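被服管理 第5回 配布資料
改訂 2023-05-07

今回の範囲は、家庭洗濯における汚れの落ち方と、色物・プリント・付属品のある衣類の扱いである。前回の繊維の吸湿性の話を前提にする。教科書は洗剤の章を参照。漂白については後半で触れるが、しみ抜きの実習は次回に行う。

## 1. 汚れの分類

衣類の汚れは、落とし方の観点から次のように分ける。

- **水溶性の汚れ** 汗の塩分、糖類、果汁など。水だけでもかなり落ちるが、時間がたつと変質して落ちにくくなるものがある。
- **油性の汚れ** 皮脂、食用油、化粧品など。水になじまないため、界面活性剤の働きが必要になる。
- **固体粒子の汚れ** 泥、すす、ほこりなど。水にも油にも溶けない。繊維のすき間に入り込んだ細かい粒子ほど取れにくい。

実際の汚れは混ざっている。襟や袖口の黒ずみは皮脂にほこりが絡んだもので、油性汚れと粒子汚れの両方として扱う。たんぱく質は水溶性のものと不溶性のものがあり、血液のように熱で固まるものもある。血液のしみに熱い湯を使わないのはこのためである。

皮脂汚れは着用直後には目立たないことが多い。残った皮脂は空気中の酸素で酸化し、保管中に黄ばみとなって現れる。衣替えのときに「しまう前に洗ったはずなのに黄ばんだ」という例の多くは、洗濯で取りきれなかった皮脂の酸化による。

## 2. 界面活性剤のはたらき

界面活性剤の分子は、水になじむ部分(親水基)と油になじむ部分(親油基)を持つ。洗浄の過程は次のように進む。

1. 水の表面張力が下がり、洗液が繊維のすき間に入る(浸透)。
2. 親油基が油汚れに吸着し、汚れを繊維から引き離す。
3. 汚れが細かく分かれて水中に散る(乳化・分散)。
4. 散った汚れが布に戻るのを防ぐ(再汚染防止)。

2の段階では、油が布の表面で丸まって離れる現象が見られる。ローリングアップという。用語は小テストに出すので、仕組みと合わせて説明できるようにしておくこと。

界面活性剤は、濃度を上げていくとある点からミセルと呼ばれる集合体をつくり始める。この濃度を臨界ミセル濃度という。洗浄力は臨界ミセル濃度の付近までは濃度とともに大きく上がるが、それを十分に超えると伸びが鈍る。洗剤を標準使用量より多く入れても汚れ落ちはあまり変わらず、すすぎの負担が増える。

### 種類と用途

| 種類 | 水中での性質 | 主な用途 |
|---|---|---|
| 陰イオン系 | 親水基が負に帯電 | 石けん、一般の洗濯用洗剤 |
| 陽イオン系 | 親水基が正に帯電 | 柔軟剤、殺菌剤 |
| 非イオン系 | 電離しない | 液体洗剤、中性洗剤 |
| 両性系 | pHにより変わる | シャンプー、台所用洗剤 |

陰イオン系と陽イオン系を同時に入れると、互いに結びついて効果を打ち消し合う。洗剤と柔軟剤の投入時期が分かれている理由である。全自動洗濯機では投入口を分けて対応している。手洗いの場合は、すすぎを終えてから柔軟剤を加える。

石けんは硬水中のカルシウムイオンやマグネシウムイオンと結びつき、水に溶けない金属石けん(石けんかす)をつくる。布に残ると黄ばみやにおいの原因になる。合成洗剤には、これらのイオンを捕まえる水軟化剤が配合されたものがある。

## 3. 洗液の性質と布

弱アルカリ性の洗剤は皮脂の主成分である脂肪酸を中和するため、汚れ落ちがよい。綿、麻、ポリエステルなど、アルカリに比較的強い繊維に使う。毛と絹はたんぱく質繊維でアルカリに弱く、中性洗剤を使う。

毛の収縮には別の要因もある。羊毛の表面はうろこ状のスケールで覆われており、濡れた状態でもまれると繊維どうしが絡み合って戻らなくなる。これをフェルト化という。毛の洗濯で押し洗いを指定するのは、洗剤の性質だけでは縮みを防げないからである。

水温については、一般に高いほうが油汚れは落ちやすい。ただし取扱い表示の上限を守ること。酵素入り洗剤の場合、酵素が働きやすい温度域がある。低すぎると働きが遅く、高すぎると酵素そのものが壊れる。

浴比(布の重さに対する洗液の量の比)も結果を左右する。浴比が小さすぎると布が十分に動かず、汚れが布に戻りやすい。洗濯物を詰め込みすぎたときに洗いむらが出るのは、この状態にあたる。

## 4. 色物・プリント・付属品

洗濯物の仕分けでは、繊維の種類のほかに、色、加工、付属品を見る。同じ生地でも、ひもやプリントが付いただけで洗い方は変わる。 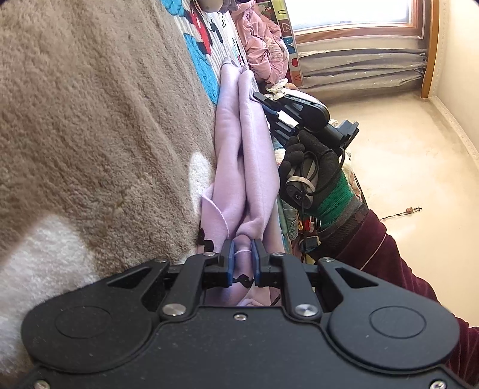 図1 ラベンダー色の衣類。短く見えている淡い色のひもと、黒いプリント。

### 4-1 色落ちと色移り

色落ちは、布に定着していない染料が洗液に出てくることで起こる。出てきた染料が別の布に付くのが色移りである。濃い色の綿製品は、新しいうちに余分な染料が出やすい。淡い色の衣類は移った色が目立つため、白物と同様に濃色のものから離して洗う。

色落ちの確認は次の手順で行う。

1. 目立たない部分(縫い代の裏など)に洗剤液を付ける。
2. 白い布を当てて軽く押さえる。
3. 白い布に色が付いたら単独で洗う。

洗い終わった衣類を濡れたまま洗濯槽に置くと、接触した部分から色が移ることがある。洗濯が終わったら早めに取り出す。蛍光増白剤を含む洗剤は、淡い色や生成りの衣類では色合いが変わることがあるので、無蛍光のものを選ぶ。

### 4-2 プリント

布のプリントには大きく分けて染料による方法と顔料による方法がある。染料は繊維の内部に入るか繊維と結びつくため、風合いの変化が小さい。顔料は樹脂(バインダー)で布の表面に固定するので、摩擦によってはがれたり薄くなったりする。ほかに、あらかじめ作った図柄を熱で接着する転写プリントがある。

扱いの要点:

- 裏返してネットに入れる。
- 熱に弱いものが多いため、タンブル乾燥の可否を表示で確かめる。
- アイロンはプリント面に直接当てない。裏から当てるか、当て布を用いる。
- ドライクリーニングの溶剤で樹脂が傷むことがある。表示を確認する。

プリント部分どうしを重ねたまま高温で保管すると、くっつくことがある。畳むときは内側に薄い紙をはさむとよい。

### 4-3 ひも、ファスナー、ボタン

ひもは洗濯中にほかの衣類へ絡み、生地を引っ張って伸ばす。通しひもは先を軽く結ぶか、外せるものは外しておく。濃い色の身頃に白いひもが付いた製品では、ひもへの色移りも起こる。

ファスナーは閉めて洗う。開けたままでは務歯(かみ合う歯の部分)がほかの布を傷つける。ボタンは基本的に外しておく。留めたまま強くもまれると、ボタン穴に力がかかる。金属製の付属品は、塩素系漂白剤でさびたり変色したりする。

## 5. 漂白

漂白剤は色素を化学的に分解して無色に近づける。汚れを引き離す洗剤とは働きが異なる。

| 種類 | 主成分 | 使える衣類の目安 |
|---|---|---|
| 塩素系 | 次亜塩素酸ナトリウム | 白物の綿、麻、ポリエステルなど |
| 酸素系(粉末) | 過炭酸ナトリウム | 毛と絹を除く、水洗いできる白物・色柄物 |
| 酸素系(液体) | 過酸化水素 | 毛と絹を含む、水洗いできる白物・色柄物 |
| 還元系 | 二酸化チオ尿素など | 白物 |

**塩素系漂白剤と酸性の製品を混ぜてはならない。** 有毒な塩素ガスが発生する。クエン酸や食酢も酸性である。同時に使わない場合でも、排水口に残った液どうしが混ざることがあるので、使用後は十分に水を流す。

色柄物に塩素系を使うと色が抜け、元に戻らない。還元系は鉄分による黄ばみに有効だが、これも色柄物には使えない。酸素系の場合も、色落ちの確認は漂白剤を使って別に行う。洗剤で問題がなくても漂白剤で変色する染料がある。

## 6. 取扱い表示の読み方

表示の基本記号は5種類で、家庭洗濯(おけ)、漂白(三角)、乾燥(四角)、アイロン(アイロン形)、クリーニング(丸)である。次の約束と組み合わせて読む。

- 記号の下の線は作用の弱さを示す。線が増えるほど弱く扱う。
- 記号の中の点は乾燥やアイロンの温度を示す。点が増えるほど高い。
- おけの中の数字は液温の上限を示す。
- 記号に重ねた×は、その処理をしてはならないことを示す。

自然乾燥の記号では、四角の中の縦線がつり干し、横線が平干しである。二重の線はぬれ干し、左上の斜線は陰干しを示す。伸びやすいニットを縦線の扱いで干すと、水の重みで丈が伸びる。試験では記号から処理を書く問題と、処理から記号を描く問題の両方を出す。

表示は上限を示すものである。おけの記号がある衣類でも、それより弱い条件で洗うことは差し支えない。

## 7. 課題

教材用洗剤は、弱アルカリ性の「Gikel」と中性の「Bozsik」を実習室の棚に置いてある。試験布は「Brovov」の綿布を使う。いずれも持ち出し不可。

**課題A** 手持ちの衣類から3点を選び、次の項目を表にまとめる。

- 繊維の組成と混用率
- 取扱い表示の記号とその意味
- プリント、ひも、ファスナーなどの有無
- 適した洗剤の種類と洗い方

**課題B** 皮脂汚れを付けた試験布を2種類の教材用洗剤で洗い、汚れ落ちを比べる。水温、浴比、洗い時間はそろえる。乾燥後に目視で比較し、差が出た理由を本資料の第2節と第3節の内容を用いて説明する。差が出なかった場合は、その条件を書いて考察する。

レポートは最大7枚。表と図には番号を付け、本文中で必ず言及する。提出は学習システム「Trasteo」の被服管理のフォルダへ。未提出者は9月の補講で同じ課題を行う。

次回はしみ抜きの実習。エプロン、白い綿の端切れ、使い古しの歯ブラシを持参すること。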